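We use cookies to keep this site running and to see which stories our neighbors are reading. By staying on this page you agree to their use. Manage preferences | Accept

Flumville bedding and housewares drive passes 3,421 items and keeps going

2/1/18

If you have been meaning to clear out the linen closet, you still have a little time. The winter housewares drive in Flumville has been extended by two weeks, after the shelves at the old Belkadi shoe store on Vumden Street filled up far more quickly than anyone had planned for when the doors opened back in November.

The drive takes in small household goods of every kind – bowls, jars, mugs, lamps, hats and scarves, blankets, the odd picture frame – and sorts them into boxes for people who are moving into a first apartment or starting over in one. As of this week the tally on the whiteboard by the door stood at 3,421 items, and that was before the church hall on the hill sent down its own collection, which is still sitting in bags in the back hallway waiting for its turn.

Simone Medeiros, who has organized the drive from the beginning, says the secret to a good box is that it should feel like something a friend put together. She likes a few hard things and a few soft things in each one, so that whoever opens it finds something useful for the kitchen or the shelf and something cozy besides. "I always tell people to pack it on the bed," she said. "You have room to spread out, your back doesn't hurt, and if something slips out of your fingers it lands on a quilt and you pick it up and carry on."
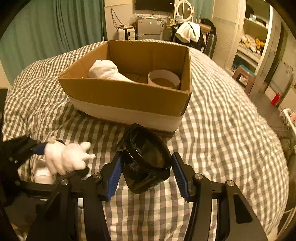

Photo: Flumville housewares drive

An open cardboard box on a checkered bedcover is just the sort of beginning she has in mind, with a white knitted piece bunched up on one side, a white ring-shaped piece standing on the other, and, above it, a glossy black container with a nice wide mouth. Knitted things are especially welcome at this time of year, Medeiros said, and they do double duty, as a hat or a scarf tucked in beside a piece of pottery or glass will save you a good deal of newspaper.

Containers are the other thing the drive can never get enough of. People think of plates and forks when they think of a new kitchen, she said, and then they get home with a bag of rice or a bunch of carnations and have no place to put either one. Anything clean and free of chips will find a home. Lids are lovely if you have them, but please tape them to whatever they belong to, as there is already a whole drawer of lids at the store that don't seem to match anything in the building.

A few small requests from the sorting table. Please keep boxes to a size that one person can carry down a flight of stairs. Please wash linens before you bring them, and fold them if you can stand to. Write what is inside on one of the short ends with a dark marker, because the boxes are stacked sideways and the tops can't be seen. Electrical items should come with their cords. Mattresses, car seats and pillows can't be accepted, and neither can anything with a recall notice.

The drive has also had a hand from Ultton, the moving company out by the rail yard, which has been lending a van for pickups three afternoons a week. Nearly 2 tons of goods have come in that way, much of it from older residents who were glad to give things up but couldn't get them down to Vumden Street on their own. Anyone who would like a pickup can leave a name and a telephone number at the store or at the library's front desk, and someone will call back to set a time.

Boxes may be dropped off in the mornings at the side entrance, where there is a ramp and usually somebody to hold the door. The coffee is free and there is generally some kind of cake. If you come by and find the table crowded, just set your things along the wall under the window and put your name in the green book so that you can be properly thanked.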